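Brelau Hand Kit – handheld gripper for recording demos

For teams collecting manipulation examples without tying up an arm. You hold it, you do the task, it logs the task. Blue jaws, ribbed base plate, camera looking forward over the jaws. Clips go straight into the Nedness folder format, no converting.

Works best on soft stuff – cloth, towels, clothes in a heap. Fabric is where most policies fall over so get plenty of it, crumpled, different colors on top of each other. Two people in the same clip is fine. Quick motion is fine too, just dont make every clip quick.

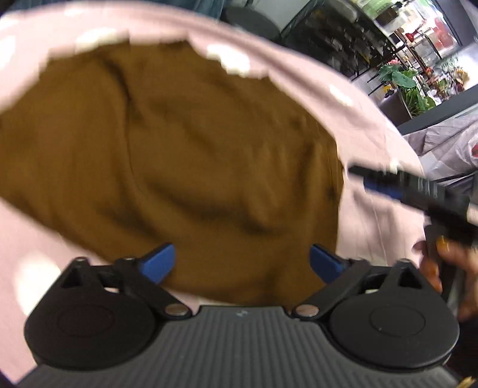
Godelieve Wuyts wrote in to say her group at Timmermans threw out their first 70 episodes, all one towel, and the policy only got decent once they mixed fabrics and let people work at their own pace. She'd also like a shorter cable. Noted, shorter one coming in May.

In the box: gripper, spare jaws, cable, calibration card, carry bag. Laptop not included.

Battery 246 minutes. Storage for over 292 episodes at 30 seconds each, then offload. Recalibrate after swaping jaws, takes a minute.

Lead time varies, ask first. Bulk orders and loan units – Milan Prins at Mimatham, mornings are best. Returns accepted if the jaws are unmarked.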